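# Moving the Help Desk Tickets Off the Shared Inbox

Project report, 30 May 2024
Group: Esther Mushi, Moataz Helmy, Gerrit Khumalo
Supervisor: Skarphéðinn Zoëga

## What we set out to do

When we started in January, every request to the Wardale equipment desk landed in one shared inbox. Students wrote in to book a room, borrow a cable, report a broken login or ask where their deposit had gone, and whoever opened the message first was supposed to deal with it. Sometimes two people did. Sometimes a message sat there read and unanswered for days, and we found 85 like that in the export (one of them was from Moataz!).

We wanted each email to become a ticket in Darnotari, the tracker the desk had already set up, with a category and an owner, and we wanted the sender to get a reply when the ticket closed.

## How it works

The connector is a small Python script that runs every five minutes. It reads new mail, looks for an existing ticket number in the subject line, and either adds a comment to that ticket or opens a new one. Attachments go along with the message as long as they are under the size limit.

Choosing the category was the part we enjoyed most. Our first version was a plain keyword list, and it was hopeless with anything like "the login for the room booking page," which matched three categories at once. Esther rewrote it so that each word carries a weight and the subject line counts double. It's still only 278 lines including the tests, and you can read the whole thing over a cup of coffee!

## Testing

The desk gave us an export of 3415 old messages with names and addresses removed. We sorted 2000 of them by hand, which took most of two weeks and a lot of snacks, and used those to tune the weights. The rest went through the connector in one go overnight.

Gerrit Khumalo woke up to a tracker full of tickets and no crashes, and the group chat was very loud that morning. Then we looked closer and saw that every forwarded message had been filed under the person who forwarded it. Fixing that meant reading the quoted headers, and every mail program writes those a little differently. We handle the four formats that showed up in the export. Anything else goes to a "please check" queue.

## Things that gave us trouble

- Auto-replies. An out-of-office message answered our confirmation, which opened a ticket, which sent a confirmation. We now skip mail with an auto-submitted header.
- Time zones. Darnotari stores times in UTC and the mail export did not.
- Accented names. Our supervisor's came out as a row of question marks in the first demo. He was very kind about it.

## What we'd like to add

A weekly summary for the desk staff is half finished and sits in its own branch. Gerrit Ntuli from the desk has also asked for a way to merge duplicate tickets, and we'd love to build it over the summer. The setup notes are in the README, along with the list of settings that have to be changed before anyone else runs it.

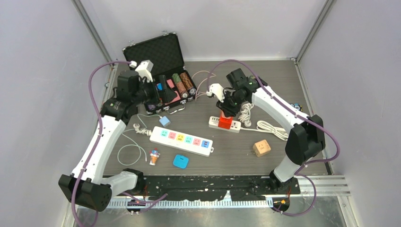 *Two robot arms at a wood-grain work surface, with an open case under the left gripper.*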